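Ticket 1885 – Plonwood gripper, comparing finger pads
Opened by Meenakshi Dhillon, 18 August 2026

Same holders and tray for both pad sets. Closing force is at 600 on the controller.

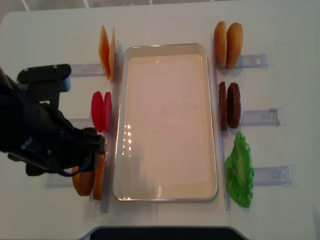 Fixed camera, arm at the bun holder.

Wrist camera view with the fingers open – colour looks fine.

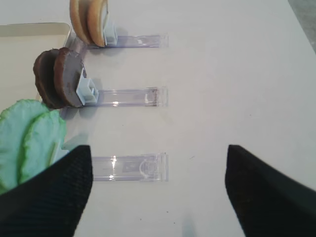

Girish Bansal: Try the ribbed pads at a lower force first.

Set to 2 mm overtravel, ticket left open.

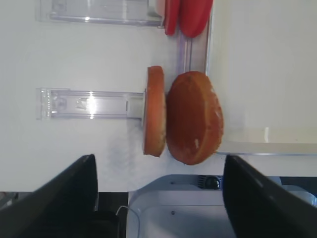 Do both pad sets use the same mount?
They share one mount, but recalibrate after each swap.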